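Setting Up a Dish-Loading Demonstration for an Open Day
Notes from the Lania kitchen lab, updated after the July 27, 2024 session

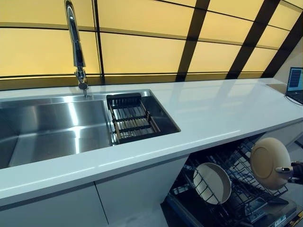 A dish-loading demo fails in front of visitors mostly at the handover between grasp and placement, so set up that part first. Start with the rack, then the plates, then the arm. Pull the rack out only as far as the approach path needs. Place one plate by hand in an upright slot near the middle and use it as the reference for spacing. The second plate goes in by gripper, held at the rim and kept upright above the tines, so that the audience can compare the two angles before release. Keep the laptop at the far end of the counter, past the sink, with its cable away from the dishwasher door.

Before visitors arrive

1. Home the arm with the dishwasher door closed. Open the door afterward.
2. Load the Brito grasp profile for rimmed plates. The flat-plate profile closes too far and tips the rim.
3. Set approach speed to 20 percent. Leave it there all day.
4. Run the full cycle 71 times without a person touching the rack. Log each drop or missed slot in Nika. Kelly Medeiros reviews the log and signs the sheet.
5. Mark the visitor line on the floor. The Munora controller does not detect people, so the line and the stop button are the only protection.

Running the demonstration

Start with the plate already in the gripper. Picking from a stack takes longer and people walk off.

Say what the arm will do, then start the cycle. Pause it once above the slot – the pause command is "hold", not "stop", which drops the servo power and means homing again.

Release height is set in the placement file. If plates bounce, lower it one step and repeat the cycle before changing anything else. If the rim catches a tine, the rack has moved. Push it back to the tape mark and reload the reference plate.

Swap operators every 200 cycles or at lunch, whichever comes first. The outgoing operator writes the cycle count on the sheet.

Known problems

Error 1864 means the wrist camera lost exposure. Light from the yellow wall panels causes it on glossy plates. Dim the panels one level and restart the vision node.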